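Brindmont Skin & Brow - Studio News
2016-03-30

Brow tinting: what I wish more people asked me before they book

Hello again, lovely people! The phone has been going nonstop with brow questions, so I'm giving the whole item over to tinting this time and saving the facial menu for the next one.

First, the patch test. Yes, you need one, even if you've had your brows tinted at another place for years and never had so much as a pink spot. Tints differ from brand to brand, and skin changes its mind (mine did, after my second baby). I dab a little behind your ear or inside your elbow, it takes a couple of minutes, and you come back for the real thing 2 days later. If it itches or puffs up, wash it off and call me.

Second, shade. Almost everyone asks for darker than they need. If your hair is light brown, a soft ash or a medium brown will usually look more like you than the deep chocolate you saw on somebody's phone. I mix two shades for most of my clients, and I'd much sooner put on a second coat than send you home looking surprised at everything. Redheads, please don't let anyone talk you into plain brown - there are warmer mixes and they're gorgeous.

How long does it last? On most people I see it hold up well for 4 weeks on the hairs. The stain on the skin underneath goes a lot faster, often within a few days, so if you love that filled-in look right after your appointment, enjoy it while it's there! Oily cleansers and face scrubs will fade it quicker. So will swimming. I have a few clients who do laps every morning and they come in more often, and that's just how it goes.

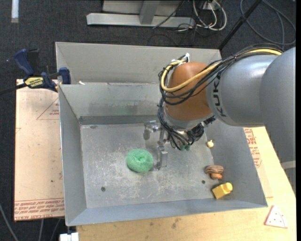

Keep them dry for the first day if you can, skip the sauna, and don't put your retinol cream anywhere near the brow bone that week. If you wax as well, I do the tint first and the shaping after, so the color doesn't land on freshly waxed skin.

One bit of news to finish. Natalina Costa is joining us for brows and lashes, and she'll take the evening appointments I keep having to turn down. She trained with Lo Presti and has a much lighter hand with tweezers than I do (my sister has already switched over to her, thanks a lot). We've also started carrying the Praltero brow gel in clear and in taupe - ask to try it at the front desk before you buy.

Patch tests are free, just call ahead.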